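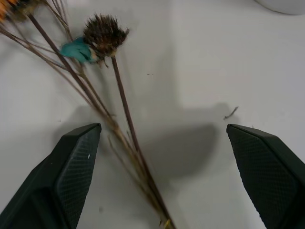

Diary > Autumn > Flowers on the table

12 Oct 2022

I meant to spend the afternoon on letters and ended up with flowers all over the white table instead, and I can't say I'm sorry. The box from the hall cupboard had been bothering me for weeks. It has traveled with me through two moves, and I don't believe I'd opened it properly since July, when I was hunting for ribbon and shut it again in a hurry.

The dried things came out first. I had forgotten how much I like the brown ones, the spiky heads especially, on those long thin stems that snap if you so much as look at them. I think one is a coneflower, though it could just as well be some kind of thistle - I never wrote it down, and I always believe I'll remember. There's a bit of turquoise stuck on right where the head meets the stem, and I sat there for a good while wondering whether to pick it off. In the end I left it alone. It's rather a nice color against all that brown, and I was afraid the whole head would come away in my fingers.

Then the artificial ones, which I used to be snobbish about and have quite come around to. I bought most of them at Huvach years ago, the winter I had that dark little apartment where real flowers gave up within days. I paid 17 dollars for the big bunch and felt terribly guilty about it, and it has outlasted the sofa, the curtains and very nearly the car.

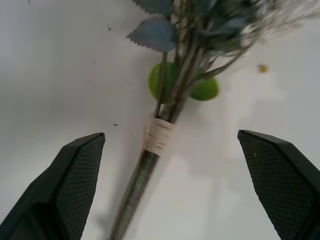
The green bunch, still in its cream wrapping.

I do love those blue-gray leaves with the jagged edges. The white sprays look so much like baby's breath that I'd be fooled from across a room, and I've made up my mind that this bunch goes in the tall Sinaga jug on the landing, where it can be seen on the way up to bed. The wrapping stays on. I'd never get the stems to sit together so well again.

The dried bundle I'm less sure of. The bedroom shelf, perhaps, well away from the window and from my sleeves. I had soup late, standing up, and it's raining now, and the letters are still waiting - tomorrow, before breakfast, if I can manage it.

Recent entries
The Dadik lamp, mended at last
A wet walk to Mendeck
Plum jam, second try
Sorting the button tin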